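4.2 Setting up the counter: board and small appliances

1. Wipe the marble-pattern countertop and dry it fully before placing anything on it.
2. Set the Cular walnut board down with the juice groove facing up.
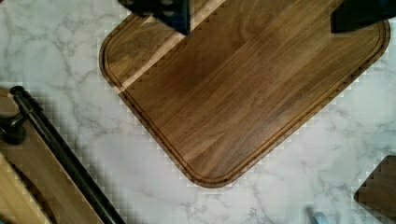
Latifa Alaoui asks whether the groove side is also the side for bread. Either side may be used for bread; use the groove side for meat and fruit.

3. Oil the board along the grain. Repeat every May, or sooner if the surface feels rough.

CAUTION: Do not soak the board or put it in the dishwasher. Standing water will warp it.

4. Keep the board in front of the toaster oven - never on top of it. Store cereal and snacks away from the oven door.
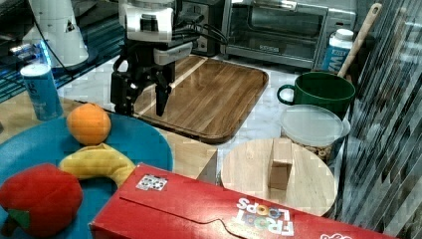 Fig. 39. Cutting board and toaster oven

5. Stand the slot toaster and the French press on the open counter. Route cords away from the board.

CAUTION: Remove towels from the top of the toaster oven before switching it on.

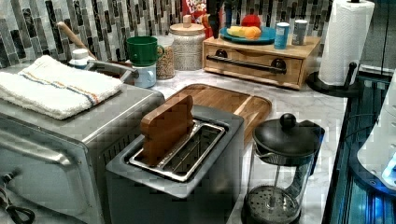 6. Plug in one heating appliance at a time. Let each cool for over 2 hours before covering or storing it.

NOTE: Replacement boards are listed under part 724.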